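Start > Werkstatt > Bilder > Umräumen im Winter

Umräumen im Winter: Tische, Wannen, Regale

Stand: 28. Februar 2018

Im Januar haben wir die Werkstatt in Stuneck ausgeräumt, gestrichen und neu eingerichtet. Die alten Möbel stammten größtenteils noch aus dem Lager in Costham und waren nie aufeinander abgestimmt. Die Tische hatten verschiedene Höhen, die Schubladen klemmten, und Kleinteile lagen in allem, was gerade leer war: Joghurtbecher, Zigarrenkisten, Deckel von Farbeimern. Auf dieser Seite geht es um die neue Einrichtung und darum, wie die Sachen jetzt geordnet sind. Die Bilder vom Streichen stehen auf einer eigenen Seite.

Eingangsbereich
Die Garderobe hängt jetzt links neben der Tür. Darunter ist Platz für Arbeitsschuhe. Die Bank ist dieselbe wie vorher, nur abgeschliffen und geölt.

Regalwand, linke Hälfte
Unten die schweren Sachen, also Schraubzwingen, Maschinenschraubstock und die Kisten mit Restmetall. Die Böden sind verschraubt und lassen sich nur mit Werkzeug versetzen.

Regalwand, rechte Hälfte
Papier, Folien, Klebebänder, Kartons. Kartons werden flach gelegt aufbewahrt. Wer den letzten aus einem Stapel nimmt, trägt das in die Liste an der Stirnseite ein.

Schubladenschrank
Der Schrank kommt von der Auflösung einer Schreinerei in Plilldale und hat 129 Euro gekostet, dazu kam der Transport. Die Griffe waren vollzählig. Eine Lade mussten wir neu leimen, die übrigen laufen nach etwas Kerzenwachs wieder gut.

Schubladenschrank, Innenansicht
Die Einteilungen sind aus Sperrholzresten gesteckt und können herausgenommen werden. In den oberen Laden liegen Messwerkzeuge auf Filz, weiter unten Feilen, Raspeln und Sägeblätter.

Beschriftung
Alle Etiketten haben dieselbe Schrift und dieselbe Größe. Das Verzeichnis dazu umfasst ungefähr 1.489 Einträge, wobei manche Dinge doppelt geführt werden, einmal unter dem Namen und einmal unter der Verwendung. Ein Ausdruck liegt am Eingang.

Spülbecken
Der Abfluss ist neu, das Becken alt. Pinsel bitte nur hier auswaschen und danach mit den Borsten nach oben in den Ständer stellen. Farbreste gehören in den Eimer unter dem Becken.

Fensterbank
Zum Trocknen von Leimteilen. Die Pflanzen sind ins Büro umgezogen, dort ist weniger Staub.

Kunststoffwannen
Für die Kleinteile verwenden wir jetzt offene Kunststoffwannen. Offen deshalb, weil die Deckel der alten Kisten immer irgendwo anders lagen als die Kisten. Sie sind leicht zu reinigen, man sieht von oben, was drin ist, und sie lassen sich mit einer Hand verschieben. Jeder Tisch hat seine eigene Farbe. Eine Wanne, die auf dem falschen Tisch steht, fällt damit schnell auf.

Wagen
Der Rollwagen nimmt zwei Wannen nebeneinander auf. Er soll zwischen Regalwand und Fenster stehen bleiben und nicht vor dem Sicherungskasten.

Arbeitstische, Aufbau
Die Gestelle sind auf eine einheitliche Höhe gebracht. Das hat am längsten gedauert, der Boden fällt zur Tür hin ab. Ausgeglichen wird mit Stellfüßen, an der schlimmsten Ecke zusätzlich mit einer Holzunterlage. Nach 5 Wochen haben wir nachgemessen und mussten nur einen Fuß nachstellen.

Arbeitstische, Auflage
Die Auflage haben wir bei Nechyporuk bestellt und selbst zugeschnitten. Blanke Platten spiegeln unter den Deckenlampen, und kleine Schrauben rollen darauf sofort weg. Auf Stoff blieb dagegen jeder Span hängen. Wir haben zwei Muster ausprobiert und uns für das glattere entschieden. Die Farbe war zunächst Geschmackssache, im Gebrauch ist Braun aber angenehm: Helle und bunte Teile sind darauf leicht zu finden. Dunkle Teile sind schwieriger, die legen wir auf ein weißes Tablett.

Arbeitstisch, im Gebrauch
Braune, matte Auflage bis an die gerade Vorderkante, die türkisfarbene Wanne am Rand der Fläche. Am Rand steht sie richtig, die Mitte bleibt zum Ablegen frei. Das kleine gelbe Teil mit der schwarzen Zeichnung ist auch aus einiger Entfernung zu erkennen. Die Kabel laufen vor dem Tisch unterhalb der Platte. Für sie fehlt noch eine ordentliche Führung; Kabelkanäle sind bestellt, dazu Klettbänder in mehreren Längen.

Zur Pflege der Auflage noch ein paar Hinweise. Staub und Späne werden mit dem weichen Handfeger abgenommen, Flecken mit lauwarmem Wasser und wenig Spülmittel. Keine Verdünnung und keinen Glasreiniger verwenden. Geschnitten wird auf der Schneidmatte, die an der Seite des Schubladenschranks hängt. Wer klebt, legt Zeitungspapier unter. Ist doch einmal etwas festgetrocknet, bitte liegen lassen und Bescheid geben, mit dem Spachtel wird es meistens schlimmer.

Abends gilt für alle Tische dasselbe. Kleinteile kommen in die Wanne, die Wanne bleibt am Tisch, Werkzeug geht zurück in die Schubladen. Angefangene Arbeiten dürfen über Nacht liegen bleiben, wenn ein Zettel dabeiliegt.
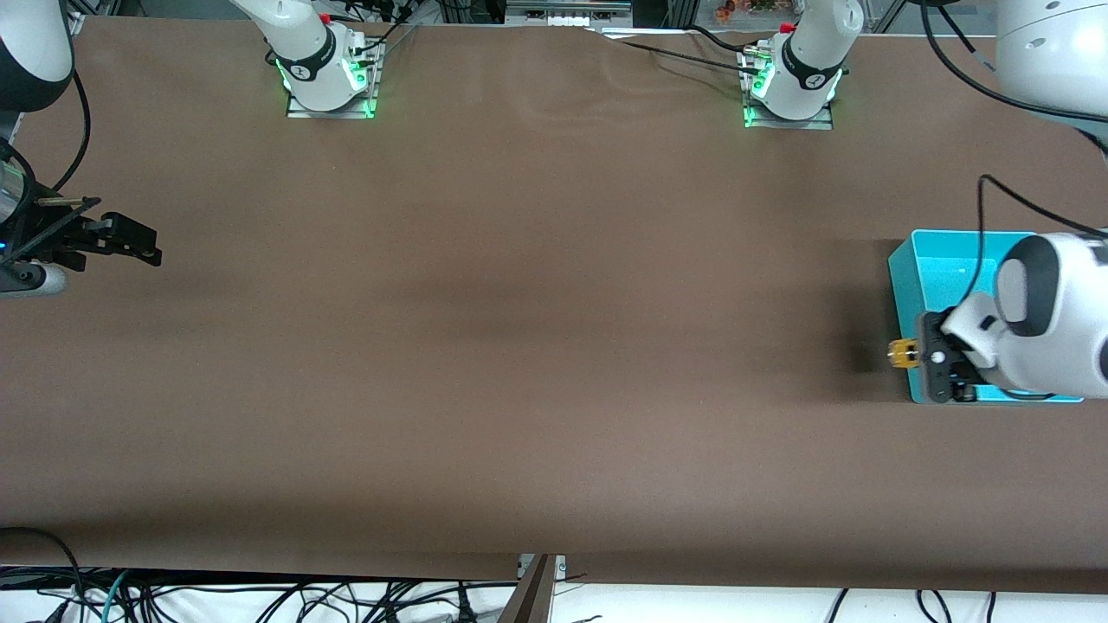 Offen sind außerdem noch die Leisten hinter den Tischen und die zweite Lampe über dem Spülbecken. Die Leisten sind zugeschnitten, müssen aber vor der Montage lackiert werden. Reste der Auflage liegen gerollt im Regal rechts oben und können für eigene Tische mitgenommen werden.

Zurück zur Übersicht
Weiter: Streichen und Boden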